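Fimport > Handling > Grippers and wrists

Keltov Two-Finger Gripper, with Aoun Wrist Mount

Supplied as a kit. Lead time 24 working days. Quote on request, and yes, we know how annoying that is.

Overview

The Keltov is an electric two-finger gripper for people who need to pick up awkward, light things and put them down somewhere else in the same condition. It bolts to most small arms through the Aoun wrist mount, takes its power through the arm's tool connector and opens and closes at a speed you set yourself. It will not win a tug of war. If you are moving castings, you want our heavy handling page, and probably a bigger floor.

Most of the Keltovs we sell go to packing rooms, teaching labs and small firms trying out their first arm on a job somebody is sick of doing by hand. Our own demonstration unit spends its days on play food, which has the right sort of awkwardness (tapered, shiny, leafy at one end) and survives being dropped by the sales team.
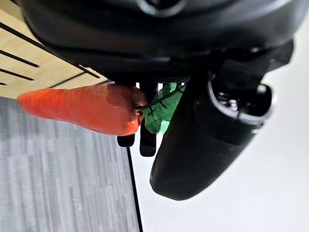 What you get

Keltov gripper body
One pair of slim finger pads, fitted
One pair of spare pads, in a bag you will lose
Aoun wrist mount and bolts
Tool cable
Printed setup guide, written by the people who answer the phone

What you don't get

An arm. We mention this every year and every year there is a phone call. You will also need a table that doesn't wobble, a licence for whatever software your arm maker insists on, and a person who has time set aside to learn it. The last of these is the one missing from most purchase orders.

Specification

Type: electric, two-finger, parallel
Payload: 2 kg, held by friction
Supply: 24 V DC
Pad fixing: screws from the front, hex key included
Colour: black. We have been asked for other colours. Black.

A word on payload. The figure above assumes a dry object, gripped squarely, with the arm moving at a sensible pace. Take hold of a long thing by one end and the rest of it becomes a lever. Plan on half the stated figure for anything gripped off centre, and try it slowly before you promise anything to your manager.

Planning your budget

Joyce Were runs our quotations desk and has read more optimistic spreadsheets than is good for a person. Her advice is to treat the gripper as the cheap bit. Allow 40 per cent of the hardware price again for fitting, brackets and the afternoon when the cable turns out to be too short. Put training on its own line so that it can't be quietly swallowed by something else.

Pads wear. How fast depends on what you pick up and how hard you squeeze it, so budget for two sets in the first year and look at them monthly. A worn pad goes smooth in the middle and starts letting go of things at the worst point in the cycle, usually with visitors present.

If you are waiting for next year's money, ask for a held quote. We keep prices steady until the end of May for schools and colleges. Everybody else gets 40 days.

Trying before buying

We lend demonstration kits for two weeks against a refundable deposit of £200. Send us samples of what you want to pick up first, and please send the difficult ones. A box containing only your nicest, squarest product tells us very little, and we will only write back asking what the others look like.

Perishable samples should be agreed with Joyce beforehand. She has asked us to put that in writing.

Will it fit my arm?

If your arm has a standard small flange and a 24 V tool connector, very probably. Send the model name and a photo of the end of the arm with the old tool removed. The Zondia adaptor plate covers most older models and adds a little to the overall reach, so check your clearances again if you order it. Plates are kept in stock and posted the next working day.

Returns

Unused kits can come back within 24 days in their original packing. Kits with glue on them are yours.

Page last checked: Jul 8, 2019. For a quotation, use the enquiry form and say what you're picking up, where it's going and how often.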